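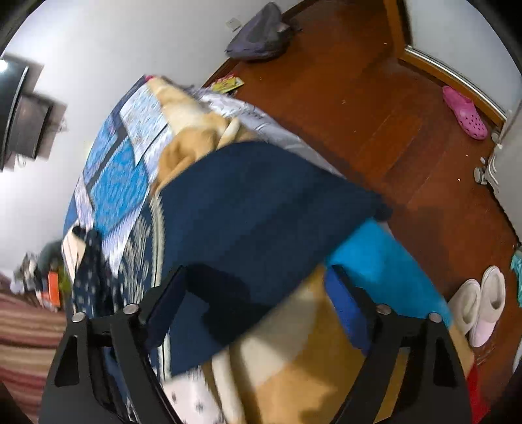 *Back bedroom: patterned quilt and navy blanket on the bed, wood floor to the right.*

**Guest room safety walk-through, Nellia cottage, Sindidbridge**
Filled in by Ama Dramani, October

Hello again, and thank you for being patient with my handwriting last time (I've typed it up this year!). I went round on Wednesday with the kettle on and the radio going, so if a comment wanders, that's why. Tick means fine, open box means somebody needs to do something.

**Alarms and exits**

- [x] Smoke alarm, hallway. Pressed the button and jumped out of my skin, so it works beautifully.
- [ ] Smoke alarm, back bedroom. Chirping every minute or so. New battery please, the square kind, and there are 2 in the drawer under the phone.
- [x] Window opens fully from inside. Stiff for the first inch, then lovely.
- [x] Carbon monoxide alarm by the boiler. Tested, light is green.

**Floors and walking about**

- [x] Path from bed to door. I walked it with the lights off, as a guest would at three in the morning, and didn't stub a thing.
- [ ] Rug at the foot of the stairs. Still slides. I know we all love that rug, but it needs a grip pad under it or it needs to go up in the loft.
- [x] Stair rail. Leaned my whole weight on it, no wobble.

**Beds and bedding**

- [x] Bed frame steady, no sharp corners at shin height.
- [x] Bedding well away from the heater. Please keep it that way when the cold weather comes and people start dragging things closer to the warmth.
- [ ] Fire label on the spare mattress. Couldn't find one. Will ask at Wasilewska, where we bought it.

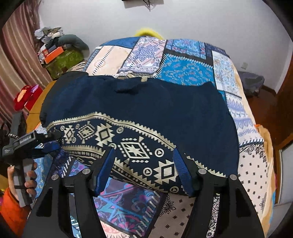 *Folded navy cloth item on the bedspread, geometric band along the lower half.*

**Heating and electrics**

- [x] Tarus heater, back bedroom. Cable sound, plug cool after an hour.
- [ ] Lamp on the landing. The shade is resting right on the bulb and has a brown patch. Unplugged it and put it in the cupboard, so don't go looking for it!
- [ ] Extension lead behind the wardrobe. Coiled up tight, please unwind it before anyone uses it.

**Water**

- [x] Hot tap, upstairs basin. Let it run for a good while, came out at 11 degrees over what I'd like. I've turned the mixer down and it's fine now.
- [x] Bath mat grips well.

The battery and the rug first, if you can, before the next guests come.

Ama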